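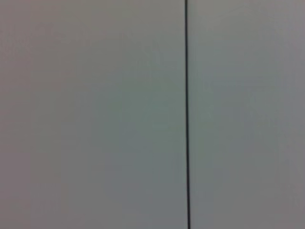
The kitchen fitter has worked out of the same unit in Dundside for 19 years, and most of what he does now is put right other people's doors. He came to the trade through shopfitting, moved to homes when the shop work dried up, and has kept to cabinets ever since.

"People think they have a problem with the cabinet," he says. "Most of the time they have a problem with the gap. One door has dropped, or the wall behind has a lean in it, and the line between the doors runs out. Once you've noticed it you see it every time you put the kettle on."

We met at his workshop on a weekday morning, between a delivery and a job across town in Londport. Half the floor was taken up with the doors for that job, wrapped in blankets and standing on edge.

He likes flat doors in plain colors and fits more gray than anything else. Gray sells, he says, but it shows up a poor job faster than a wood grain does. With a paneled door, the eye has something else to look at. With a flat one there is only the joint.

How wide should that joint be? He leaves 2 millimeters between a pair of doors and doesn't like to go wider. "Some fitters leave more so they don't have to be careful. Then you look straight into the dark of the cupboard. Tighter than that and the doors catch in summer, when the house is damp."

His method has not changed much. The cabinets go in first and get leveled, front to back and side to side, before a single door is hung. He checks the run with a long level and then again with a string. Doors go on from the middle of the run and he works outward. He hangs all of them loosely, stands back, and only then starts turning screws.

"The mistake is to get the first door perfect," he says. "You spend half an hour on it, then you hang the one next to it and you have to move the first one anyway. Get them all close. Then go around again."

A modern hinge has three adjustments: side to side, in and out, and up and down. He does the height first, then the side to side, and leaves the depth until last. For a door that leans, he moves the top hinge one way and the bottom hinge the other, a quarter turn at a time. He won't use a power driver for this part.

The range he fits most is called Lada, a plain slab door with a matte finish. He has also fitted a lot of Barrera, which costs more and comes in thicker panels. He says the difference shows mainly on the edges. He charges the same to fit either one.

Color is the other thing customers call about. Two doors from the same order can look different once they are up, and he gets asked whether one of them is faulty. Usually it is the light. "Gray picks up whatever is in the room. You've got a green blind, you've got green in your doors. I tell people to look at it in the morning and again at night before they phone the supplier."

For cleaning he recommends a soft cloth, warm water and a drop of dish soap, and then a dry cloth down the joint, where grease collects. He has replaced doors that were ruined with scouring pads – 5 in one kitchen last January, all around the stove.

A callout to adjust doors takes him an hour or two. Full refits are a different matter, and he turns down more of those than he used to. His last one ran 500 dollars over the quote when the floor had to be leveled, and he and the customer split the difference.

He had to leave for Londport by eleven. The doors went into the van two at a time, faces together with a blanket in between, and he put the box of hinges on the passenger seat.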